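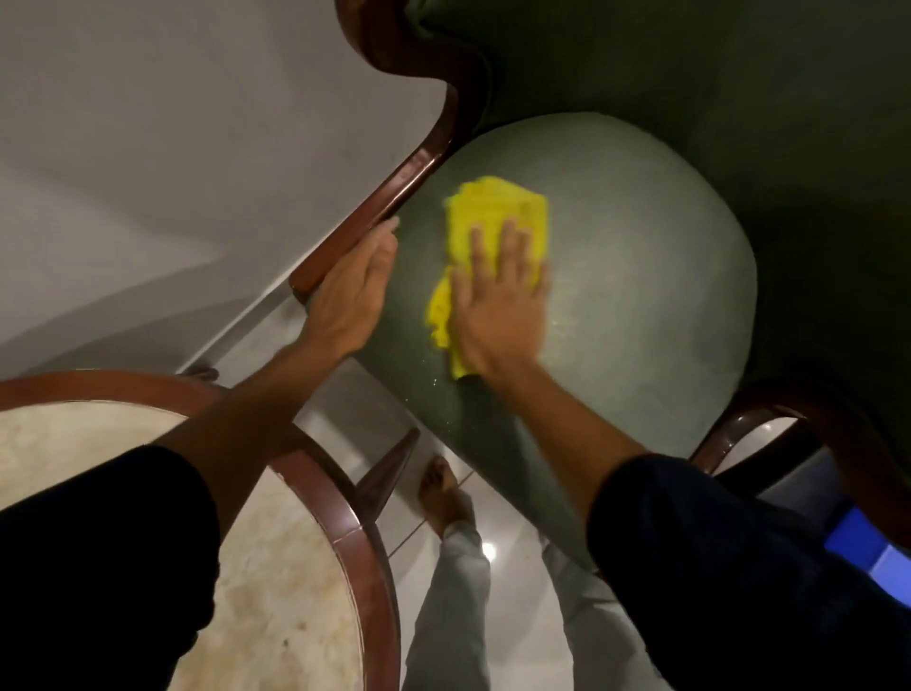 Zadstead household tasks group: June meeting notes

Present: Telma Salinas (chair), Eulalia Bravo (notes), the Fudach labeling team by phone
Start: 2:15 pm

1. Wiping demonstrations
Telma opened with the good news: we now have 619 usable hand demonstrations of upholstery wiping, and they look great! The armchair takes were everyone's favorite. One hand braces at the edge of the seat where it meets the wooden rail, the other presses the yellow cloth flat, and both stay in view from the head camera. Eulalia loved how much the cloth bunches up (the old folded-cloth takes never gave us that).

Agreed: keep the bracing hand in the labels as its own action. Fudach will redo the older batch to match.

2. Remote control sessions
The Terton arm handled the flat cushions nicely under remote control, but operators still push too hard on curved seats. Telma wants to try the new force feedback grips, and several people offered to go first. Villalba site has 5 operators trained and is eager for more.

3. Mixing the data
Long, lively talk on the ratio of hand takes to remote takes. We will train on all the hand takes plus 978 remote ones and compare.

Actions
Telma: order grips
Eulalia: send the label guide to Fudach
Villalba: book two more chair shapes

Closed 3:05 pm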